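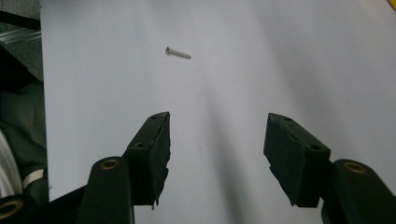
Nele Steinbach wrote in to ask whether a loose cabinet door hinge really needs filler, or whether a longer screw will do the job. A longer screw is fine when there is solid wood behind the old hole. On most cabinet doors there isn't much depth to spare, and a screw that is too long will come out through the face. In that case, fill the hole and put the old size back in.

How to fix a stripped screw hole in a cabinet door

What you need

Wood glue
Wooden toothpicks or a short piece of hardwood dowel
A utility knife
A hand screwdriver
A small drill bit and a piece of masking tape
A damp rag

Check the hole first

Open the door and try each hinge screw by hand. A good screw stops turning when it is snug. A stripped one keeps going around, or pulls out with your fingers. Have someone hold the door before you take out the last screw on either hinge.

Look into the hole. If the wood is clean and just a little worn, toothpicks will do. If it is crumbling, or the hole has become oval, go straight to the dowel.

Toothpick method

1. Brush or blow out any dust.
2. Put a few drops of glue in the hole. Work it down the sides with a toothpick.
3. Dip more toothpicks in glue and push them in until no more will fit. Tap the last one lightly if you have to.
4. Wipe off the extra glue with the rag.
5. Leave it overnight. The bottle may give a shorter time, but the glue in the bottom of a hole dries slowly.
6. Trim the toothpicks level with the surface. Score them first and snap them, then shave what is left.

Dowel method

Drill the hole out to the size of the dowel, with tape on the bit so you don't go too deep. Measure the thickness of the door before you set the tape. Glue the dowel, tap it in, let it dry overnight and cut it level.

Putting the screw back

Hold the hinge in place and mark the center of the hole. Drill a pilot hole a bit thinner than the solid core of the screw, so the threads still have wood to bite into. Drive the screw by hand. A power driver on a high setting can strip the new hole in a second.

Start all the screws before you tighten any of them. Close the door and check the gap, then snug them up one after another.

If the old screw has a chewed-up head or a bent shank, replace it. Take it to the hardware store and match the length, the thickness and the shape of the head. A head that sits too high will keep the hinge from folding shut.

Particleboard

The toothpick method works on particleboard for light doors. For a heavy door, or a hole that has already been filled once, move the hinge up or down into fresh material and fill the old holes afterward. You will need to move the mounting plate on the cabinet side by the same distance.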